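Cable glands on outdoor enclosures -- is a breather plug really needed?

Industrial Wiring and Enclosures > Ingress and Condensation

kshen_panels wrote:

We have a run of polyester boxes going on an outside wall at the Tenesberg pumping site, all with nylon glands in the bottom face. The supplier's rep says every one of them should have a breather plug fitted or the sealed rating is "meaningless in practice". He also happens to sell breather plugs.

I've been fitting sealed boxes outdoors for a long time and I don't recall opening many that were full of water. The ones that were had a gland left finger tight or a lid gasket pinched in the corner. Am I missing something, or is this an upsell?

Kaiwen

------

gq_zheng wrote:

It's a bit of both. The boxes that fill up do it slowly. Box warms in the sun, air pushes out past whatever is the weakest seal, sun goes in, box cools, and it pulls damp air or a film of water back through the same place. Do that every day for a couple of years and you get a puddle. A breather evens out the pressure so the seals don't get worked.

Whether that matters to you depends on how big the box is and what's in it. A small junction box with gel connectors, I wouldn't bother. A large one with a power supply inside that's on all day and off all night, I would.

------

kshen_panels wrote:

I've heard that explanation plenty of times and I believe the physics. What I've never seen is anyone show me two boxes side by side after a few winters, one with and one without. It's always a drawing with arrows on it.

------

Tang_Y wrote:

There was a thread on here with exactly that. Somebody hung two boxes on a fence and opened them in May. Can't find it now. From memory the one without the breather had drops on the inside of the lid and the other had a dead spider.

------

kshen_panels wrote:

Two boxes on a fence. Right.

------

zlu_maint wrote:

I look after the electrics on a site with more than 500 boxes outdoors, mostly polyester, some stainless. Breathers were fitted to all of one batch because it was in the spec. The rest have none. I can't tell you there's a pattern. The wet ones are wet for boring reasons:

Glands too big for the cable. By far the most common.
Top entry where someone couldn't be bothered to loop round.
Blanking plugs with no washer.
Lid screws done up one side at a time so the gasket sits proud.
Conduit coming in from a warm building and acting as a chimney.

The last one catches people out, because the box is perfectly sealed from the outside and the water arrives as vapour from the inside. A breather doesn't do much for that. You need to seal the conduit.

Zihan

------

gq_zheng wrote:

Agree with all of that list and I'd put the conduit one first. But you say you can't see a pattern. Have you looked for one, or is it that you only open them when something trips?

------

zlu_maint wrote:

Fair. Mostly the second. We open a sample at the yearly inspection and the rest when there's a fault. So I'm not claiming it's a trial. I'm saying if breathers made the difference the brochures say they do, I'd expect to have noticed by now.

------

FJia wrote:

What's the rating on the breather itself? I've had a few samples through and the cheap ones are lower than the box they're going into. So you take a box rated for immersion, drill a hole in it, fit something that's only good for jets, and the whole assembly now has the lower rating. I pointed this out on a job at Nusel and got told "it's only a breather". It's still a hole.

Fengying

------

kshen_panels wrote:

That is the thing that bothers me most. The one being offered is a Kiltedus, the M12 size. The sheet gives a rating for the plug "when correctly installed" and doesn't say what that means. No torque, no hole tolerance, nothing about wall thickness. There's an airflow figure but no word on what box volume it suits.

------

FJia wrote:

I'd send that back and ask for the torque and the hole size in writing. If they can't tell you those, the rating on the sheet isn't worth much. With polyester you also need to know if it wants a locknut or if it's meant to thread into the wall. Thread in GRP that thin strips if you look at it.

------

Tang_Y wrote:

We use the Kiltedus ones and they've been fine. Locknut inside, washer outside, hand tight plus a bit. Fifty of them up a cooling tower access road and no complaints.

------

kshen_panels wrote:

How long have they been up?

------

Tang_Y wrote:

Since last autumn.

------

kshen_panels wrote:

So less than a year.

------

Tang_Y wrote:

Well yes, but they've had a winter. I don't know what you want, a signed affidavit? They cost next to nothing compared with a call-out.

------

kshen_panels wrote:

I want somebody to tell me how the membrane behaves when it's been painted over, or had hydraulic oil on it, or been jet washed by a contractor who doesn't know what it is. The cost of the plug isn't what I'm worried about. It's 50 extra holes in 50 boxes that don't currently have them, drilled on site, by whoever is free on the Friday afternoon.

------

gq_zheng wrote:

Then don't drill on site. Get them factory drilled with the gland holes. Any box maker will do that from a drawing and they'll quote the rating for the finished thing. If the supplier won't put a rating on the box with the breather in it, that tells you how much faith they have.

As for oil, the better membranes are treated to shed it. Paint will kill any of them. Put them on the bottom face next to the glands and the painters generally don't get that far under. It also keeps the jet washer from hitting them square on.

------

zlu_maint wrote:

"Generally" is doing a lot there. I've had gland nuts painted solid on the underside.

------

gq_zheng wrote:

You've got keener painters than me.

------

FJia wrote:

Has anyone mentioned drains yet? A lot of what gets sold as a breather is a combined breather and drain, and people mix the two up. A drain only works at the lowest point and it has to sit flush on the inside. If there's a locknut standing up inside the box, the water has to reach the top of the nut before any goes out. You'd have a permanent puddle the depth of the nut. For a box with terminals well up on a rail that's probably harmless, but it's hardly dry.

------

kshen_panels wrote:

That's a very good point and it wasn't in the sheet either. The drawing shows the nut on the inside, so it isn't draining anything until there's a fair bit in there.

------

Tang_Y wrote:

It's sold as a breather. It isn't meant to drain.

------

kshen_panels wrote:

The rep's email says, and I'm copying it, "allows any moisture to escape". I'd call that claiming it drains.

------

zlu_maint wrote:

Moisture as in vapour, I'd guess. Reps do like a word that can mean two things.

On heaters, in case somebody suggests it next: a small anti-condensation heater on a thermostat works, and I've got data of a sort for that, because we had the same six cabinets before and after. But it's another load, another thing to fail, and in a plain junction box it's silly.

------

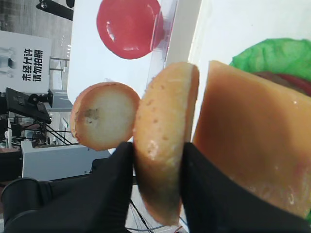 Guoqing Zheng reckoned the heater argument only held for cabinets with electronics in them, and wanted to know whether those six had also had their door gaskets changed at the same visit.

------

zlu_maint wrote:

Yes, four of them did. I know, I know.

------

gq_zheng wrote:

So you changed two things and credited one. Not having a go, everybody does it, but it's the same standard we were holding the fence boxes to.

------

kshen_panels wrote:

OK, where I've got to. The small boxes stay sealed, no breather, correct size glands, all entries from below with a drip loop. The two big ones with power supplies in them get a breather, factory drilled, rating quoted by the box maker for the complete assembly. I've asked the rep for torque, hole size and suitable volume. He's "checking with technical".

------

FJia wrote:

Sensible. Check the insert sizes on your glands while you're at it. The usual nylon M20 goes down further than people think on paper and less far than they think in the cold. If your cable is right at the bottom of the range, get the reducing insert.

------

Tang_Y wrote:

I still say you're overthinking it. You'll fit two, and in a few years you'll be back fitting the rest.

------

kshen_panels wrote:

Possibly. If I do I'll have a good number without and two with, all on the same wall, and I'll post what's inside them. Different sizes and different contents, before Guoqing says it.

------

gq_zheng wrote:

I was going to say it.

------

zlu_maint wrote:

Put one breather in one small box as well, then. Same size as its neighbour, same cable, same side of the wall. Costs you one plug.

------

kshen_panels wrote:

Yes, all right, I can do that. Will add it to the drawing. Rep has now replied, by the way. Hole size given, torque is "firm hand pressure", volume "suitable for most enclosures". So I'm asking again.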